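Consumer Behavior, Unit 6: Free Things and What They Cost
Notes by Ignacio Valdebenito

Last time we left off with the zero price effect. People don't treat free as a very low price. They treat it as a holiday. Offer a decent chocolate for 15 cents and a dull one for a penny, and most will weigh it up. Take a penny off both and the dull one cleans up.

The shopping bag is the textbook case. For decades stores gave them away, and everybody had a drawer of them at home, kept for a rainy day that would have needed about 300 bags. Then came small charges, and use dropped far more than the price alone would explain. 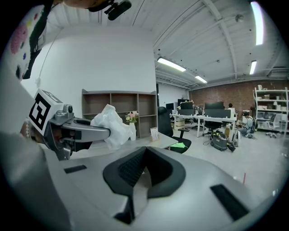 Loss aversion does much of the work. A five-cent fee and a five-cent discount for bringing your own are the same sum, and your accountant would shrug at both. Shoppers don't. The fee stings and the discount gets a polite nod.

Zubaida Ansari's class paper from last February tried this at Rarnus, a corner grocery, with 190 shoppers. Fee and discount ran in alternate weeks. Her result went the expected way, though the owner spoiled one afternoon by handing out bags to anyone who looked sad. Keep that in mind when you design your own study - kindness is a confound.

Terms to know: zero price effect, loss aversion, reference point, framing, default.

For next class, read the Ansari paper (35 pages, mostly tables, courage) and write up to 1000 words on one free thing you own and don't want. Konrad, the gym water bottle is taken.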